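Keep the ugly cup

By Ghislain Charbonneau
07/03/2019
2 min read
15 shares | 2 comments

My sister-in-law wants to buy everyone matching mugs. This is for the shared workroom upstairs, the one with the long table and the sink that drips. She sent a link. White porcelain, thin rim, a saucer each, from a shop called Dufour where even the dish towels look expensive. I said no before I'd finished scrolling and now I have to explain myself, so.

I am against the matching mug. More than that, I'm against the delicate mug, anywhere people are doing something with their hands. A worktable needs metal cups. Steel. Dull, dented, whatever. Something you can set down without looking.

Think about how you put a cup down when you're busy. You don't. Your arm does it while your head is on the other thing, the screw or the seam or the sentence you're in the middle of. It lands wherever there's a gap. Half the time it lands too hard. Porcelain does not forgive this. I broke two of my mother's in one December and I can still hear the second one.

Steel forgives it. Also keeps the coffee warm, if it's the insulated kind, which matters more than people admit. Anyone who works at a table drinks cold coffee. We all pretend we like it. Nobody likes it.

Then there's the question of where the cup goes, and I know the tidy people have a view. A coaster. A little side shelf. A "drinks zone" - I have seen this phrase in print, in the Hovau catalog, next to a picture of a tray. A tray! For one cup. The drinks zone is wherever your hand can reach. If you have to get up and walk to your coffee then it's a cafe, not a workroom.
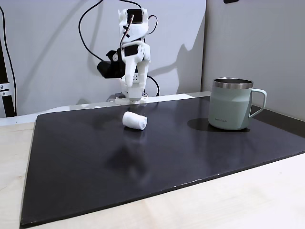
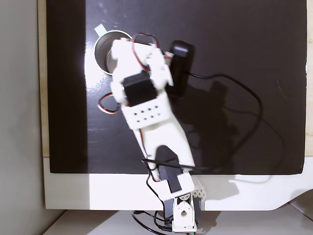

And a dark surface under it, while we're at it. I'll fight about this too. A pale table shows every ring of tea from the last ten years and you end up scrubbing when you should be working. Put a black board over the wood. Fine, it shows dust, and it throws the light back at you if the lamp's in the wrong spot. Move the lamp. I'd take dust over rings any day, dust you can wipe off with your sleeve.

The other side. I'll be fair about it, I got an earful at dinner so I know the arguments.

One, metal tastes of metal. Some of it does. The cheap ones. My first one was from a gas station and everything in it tasted like a house key. But a decent one, washed properly, no. I did it with my eyes shut and couldn't tell. My sister-in-law says she could. She had her eyes open.

Two, it burns your lip. Ok. Single wall cups do this and I won't defend them for hot drinks. Use those for water or for holding pencils, they're great at pencils.

Three, they're ugly. This is the real one, the others are just standing in front of it. People want the workroom to look like the photo in the link. And I get it, I do, I like a nice room. But some of the steel ones aren't even ugly now. They come in colors. There's a soft green that I'd have on any table, with a proper square handle you can get your fingers through, and if your going to insist on pretty then there's your pretty. Garnis had one in the window that I walked past all winter before going in.

What I don't want is the set. Sets make people nervous. Somebody chips one and then it's a set with a hole in it and there's a whole conversation. With mismatched cups there is no conversation. You know yours by the handle or the dent and you get on with your day. Mine has a scrape down one side from the time it went down the stairs, all the way down, and it was back on the table that afternoon.

She also says I'm being stubborn about a small thing. True. But you pick that cup up more than you pick up any tool in the room. We spent weeks choosing the chairs, and I had to sit through the entire Truserness brochure on lumbar something, with 4000 fabric options or whatever it was. Nobody called that a small thing. Then the cup, which you actualy touch all day, gets picked off a link in half a minute becuase it matches the saucers.

We don't need saucers. Where would they even go.

So that's my vote. Everyone brings their own, steel if they have it, and put it down where you like. If the porcelain turns up anyway I'll use it for paper clips.

Comments (2)

Related
Against the open shelf
Why I stopped labeling jars
The case for one good lamp
Your drawer is fine the way it is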